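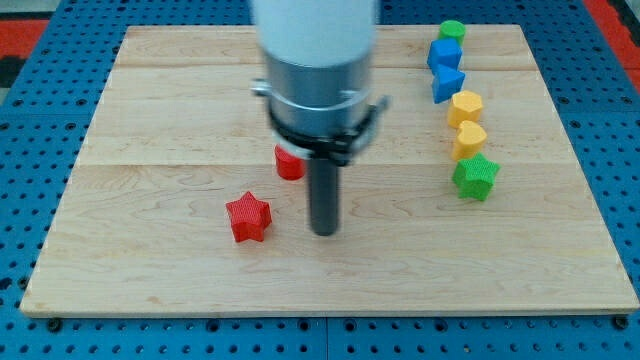
From: Miklós Bárány
To: Cledby-Ullport talks list
Subject: Re: Re: has anyone read the Marchetti paper?
Sent: July, 22:41

Evening all,

Sorry for the silence, I was away and came back to a mailbox full of the permit row. I'm going to answer the bit below and leave the harbour dues to those of you who enjoy them (you know who you are!).

> I don't see what the fuss is over. The envoy's office says the leaked
> version of the Marchetti paper is wrong and there will be no joint
> authority for the strait. Fine, so there's no joint authority. Why
> does everybody keep going on as if the whole thing had been signed
> already? Both sides have said they'll publish when it's ready. And
> I still think 1,000 crossing permits for Ullport and 1,000 for
> Vurent is a fair split, whoever came up with it. At least it's the
> same number.

Well, it is the same number, I'll give you that. But Vurent is a great deal bigger than Ullport, and a permit is worth much more to somebody in Ullport who has a sister or a dentist on the other side than it is to somebody in the middle of Vurent who has never been near the water. My aunt crossed twice a week before they shut the terminal. She wouldn't call it fair, and she'd tell you so at some length.

On the denial, I read it a bit differently from you. Go back to the statement and look at what it says. It says the paper "does not provide for a joint authority", and then it says nothing at all on who will run the crossing. Somebody has to check the permits. Somebody has to decide what happens when the coastguard from one side stops a boat from the other, and we've all seen how well that goes when it's left vague. I went through article 7 of the leaked text again last night (yes, I do have a life) and there's a "standing liaison office" in there with its own staff and its own budget. You can see why they'd want to call it something else. The government in Vurent spent the whole election promising no shared bodies of any kind, so the word "authority" was always going to be poison.

That doesn't mean the leak is right, mind. It could be an old draft. The page numbering jumps, and the annex on fishing mentions a licence scheme that was dropped in the spring, so whoever passed it on may have had it in a drawer for months. I'd put it at even money.

What bothers me more is the way we're being told things. A denial here, a "senior source" there, a short post from the envoy at midnight and then three days of everybody arguing over a comma. They asked for comments from the public, they got 2,163 of them, and so far not a single one has been printed or answered. I sent one! It took me a whole evening and two pots of tea. If they only wanted to know whether we were in favour of peace and nice weather they could have saved us the trouble.

As for "publish when it's ready", I'm old enough to remember the last round, when the text came out on the morning of the vote and half the assembly in Cledby was reading it in the corridor. I don't want that again, even if I end up liking what's in it, and I might. I like the school exchange part very much, and the bit on wrecks and old mines is sensible and long overdue.

Two small things while I'm here. Does anyone have the Ullport version of the statement? I've only seen the Vurent one and I'm told the second paragraph is worded differently. And please could people trim their quotes, my reader shows the whole thread every time and I'm scrolling past June to get to anything new.

I'll be at the Cledby meeting if my knee behaves, and I can take two in the car if anyone wants a lift from the station side.

Miklós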